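Foro Taller en casa > Electrónica para empezar
Tema: Módulo con ocho pines, ¿los sueldo otra vez o los dejo?

herkow_68
Buenas a todos. Compré por primera vez un módulo suelto en la tienda Nestix, con la tira de pines aparte, y la he soldado yo. El español no es mi lengua, así que perdonen si una palabra está mal elegida. Quiero poner el módulo en una placa de pruebas para hacer un termómetro del balcón. El problema es que a veces el sensor responde y a veces no. He usado estaño de 100 gramos, el rollo barato, y un soldador sin control de temperatura.

pintatraste
¿Tienes foto por el lado de las soldaduras? Sin eso solo podemos adivinar.

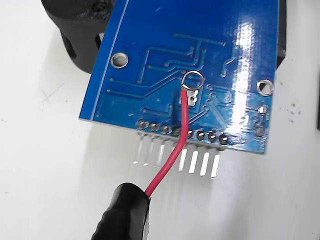
Publicado por herkow_68 – mensaje n.º 3 del tema – miembro desde octubre

Pongo la foto del lado de las soldaduras. Los ocho pines salen por el borde de abajo, y por delante de uno pasa el cable rojo. La luz se refleja mucho en el azul, lo sé, pero los anillos de los pines se pueden distinguir. Mi pregunta es si debo calentar todos de nuevo o solamente los que fallan.

pintatraste
Yo repasaría los ocho. Un poco de flux, punta limpia, dos segundos en cada uno y listo. Te cuesta menos que buscar el culpable.

Ciduner
No estoy de acuerdo. Cada vez que calientas un anillo lo castigas, y con un soldador sin control puedes levantarlo. Primero el multímetro en continuidad: una punta en el pin, la otra en la pista que llega a él. Si pita, no se toca.

pintatraste
Levantar un anillo en dos segundos, lo dudo. Llevo 508 módulos montados para un cliente y repaso siempre.

Ciduner
Tú tienes práctica – él empieza. No es el mismo caso.

pai_y_estaño
Antes de calentar nada, cambia de sitio el módulo en la placa de pruebas. Las mías viejas tienen agujeros flojos y hacen exactamente eso, ahora sí, ahora no. Perdí una tarde entera con una pantalla por este motivo.

herkow_68
Gracias por las respuestas. He medido como dice Ciduner y siete pines pitan siempre. El octavo pita solamente si empujo un poco el módulo. También lo he movido 20 filas más abajo, y el fallo sigue igual. Entonces, ¿caliento este y los otros los dejo?

Ciduner
Ese solo, con flux. Y déjalo enfriar sin moverlo.

pintatraste
Vale, pero si dentro de un mes falla otro, te acuerdas de mí.

herkow_68
De acuerdo, mañana compro el flux. ¿El de pasta o el de rotulador?

pai_y_estaño
Rotulador, que mancha menos. El de pasta luego hay que limpiarlo con alcohol.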